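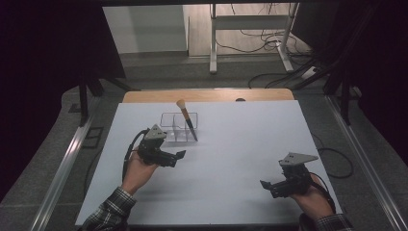 Ridine hand-held gripper pair in use at a tabletop station. Task set: brush and organizer.

Ridine Gripper Pair for Demonstration Recording

Search products, manuals, parts

Last updated March 7, 2019

The Ridine is a pair of hand-held grippers for recording two-handed manipulation examples. The operator holds one in each hand and does the task directly. Each unit records the view along its fingers together with jaw opening, and a third view is taken from head height. Recordings from all three are stored as one episode and can be used to train a policy for a two-arm cell with matching fingers.

Kirnden supplies the Ridine as a complete pair. Single units are sold as spares only, to customers who already own a pair.

What is in the kit
– Left and right gripper, cabled
– Head camera mount with strap
– Sync hub, 5 V, with power supply
– Zustus recording software, one seat
– 4 spare fingertips and a hex key

The cables leave each gripper on the outer side and should follow the outside of the hand to the sleeve. Cables routed between the hands tend to enter the head view and catch on tall objects.

Setting up the work surface

Use a plain, matte, light-colored board. It should cover the area where objects are placed and leave room for both hands at rest. Patterned tablecloths and glossy tops are not recommended. Clear plastic items, such as divided organizers, are acceptable as task objects, but expect highlights on the walls and record more episodes than you would for an opaque container.

For a placing task with slender objects (brushes, pens, spatulas), we suggest a set of 123 episodes before the first training run. Vary the starting position of the object and the angle of the container. Keep the container upright and do not change the board partway through a set.

Open-jaw reference

Zustus asks for an open-jaw reference at the start of each set. Open the jaws fully over an empty part of the board and hold still until the tone. With the jaws fully open, both fingertips should be in view, at nearly the same height, with clear board between them. Soft shadows on the board are acceptable. A hard shadow that crosses a fingertip is not, and the lamp should be moved.
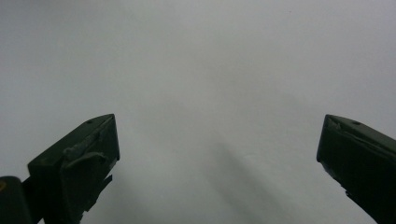

Finger wear and replacement

Fingers are dark so that they separate clearly from a light board. The outline of the finger is used when jaw opening is checked against the video, so a change in outline matters more than a surface scuff. Small chips and notches along the edges can be left in place if the open-jaw reference still passes. Replace both fingers together – a new finger opposite a worn one gives an uneven grip on thin handles.

Repeat the reference after any change of fingers, and again if a gripper has been dropped. Compare it with the previous one at full size. The tips and the small round hole behind each tip are the easiest points to line up.

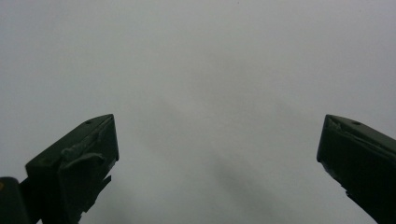
Episode files

Each episode is written to its own folder with three video streams, a jaw log for each hand and a short text file holding the operator code and task name. Episodes stopped early are kept but marked, and the export tool skips them unless told otherwise. Do not rename folders by hand.

Known limits

The Ridine does not measure grip force. Recording with the hub on battery power is not supported. Earlier hubs sold under the Aerts name will run one gripper but drop frames with two; an exchange has been offered since August.

Ordering

Pairs ship within 48 hours when in stock. Questions on fit and finger geometry go to Rostyslav Kostiuk, and questions on Zustus licenses to Roos Van Leeuwen. Please include the hub serial number.

Contact | Copyright Kirnden | Back to top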